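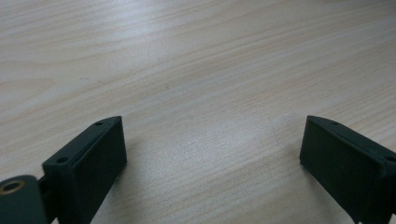
It would be a lot easier to teach a robot to fold a towel if people could tell you how they do it themselves, we were told within five minutes of getting our coats off, and that remark ended up shaping most of what our group wrote down that day.

Automation and Work, Group Project Report
Visit to the Bowen open day, Gravville
Clarnness College, fall term

Why we went

Our project question was how a robot arm learns a job that a person does without thinking. We had spent most of October reading, and our first draft was (as the comments on it kindly put it) a bit short on things we had seen for ourselves. So when Bowen announced a Wednesday open day in November at their workshop in Gravville, we signed up the same evening. Five of us went, on the early bus, with a thermos and far too many sandwiches.

What was shown

The part of the day we want to report on is the demonstration of Givari, which is the name Bowen uses for its hand-held gripper project. We had all imagined we would spend the morning watching big arms swing around behind a fence, and there was one arm, and it did move, and it was lovely to watch. But most of the time went to the hand-held tool, and by lunch we were glad about that.

The tool has two fingers that face each other, dark green and nearly black in some lights, with flat inner faces and small round holes along the narrow top edges. If you get up close to the inner faces you can see fine horizontal lines in them, the kind you get from 3D printing. Down beside the left finger there is a rounded part with a brass-colored ring set in the end. One of us thought it was part of the hinge and another thought it was only there to hold a screw, and to our shame we forgot to ask. A camera rides along with the tool and looks out over the fingers at the table.

A person picks up the tool and does the job with it: closes the fingers on a cup, moves the cup, lets go. The camera records all of it from the tool's own point of view. Later a similar pair of fingers goes on the end of the arm, and the arm is trained on those recordings. The Givari set stood at 2250 recordings on the day we visited, and we were told that this is still on the small side.

Trying it ourselves

After the talk, visitors could have a turn at a table, and of course we lined up right away. The job was to pick up a plastic cup and set it down on a saucer. Each of us got 10 tries. It sounds like nothing at all, and I would encourage anybody who thinks so to go and try it! Your hand wants to tilt and your wrist wants to help, and you have no feeling in the fingers, so you squeeze much harder than you need to. Our best score was eight good tries and our worst was three (the owner of the three has asked to stay out of this report, and is writing it).

What surprised us most was how much attention went to the start of each recording. Before every try you hold the tool over the table with the fingers open and wait for a moment. We kept rushing this and were gently sent back to do it again. The explanation was that the arm has to begin somewhere too, and if all the recordings begin halfway through a grab, it never learns how to get there.

We also learned that a plain table can be harder than a cluttered one. On a pale, shiny top the light bounces back and washes out the grain, and then the software has less to hold on to when it works out how the tool is moving. I had written "use a nice clean table" in our plan for the classroom version. That line has been crossed out.

Questions we asked

We brought a list of 16 questions and got through nearly all of them over lunch. The answers we found most useful for the project:

On whether the person and the arm need the same fingers: they should be as close as possible, so that what the camera sees during recording looks like what it sees when the arm is working.

On bad tries: they are kept, but labeled and stored apart from the good ones.

On how long a person can record before getting sloppy: it varies a great deal, and short sessions with breaks have worked better for them than long ones.

On whether this will replace people: we got a long and thoughtful answer which went both ways, and we have given it its own section in the appendix.

What we would do differently

We should have split up. All of us stood at the same table for most of the morning and came home with nearly identical notes, and the display on warehouse carts across the hall is missing from this report entirely. We should also have measured the opening between the fingers when we had the chance. The drawing in our appendix is done from memory and should be read that way.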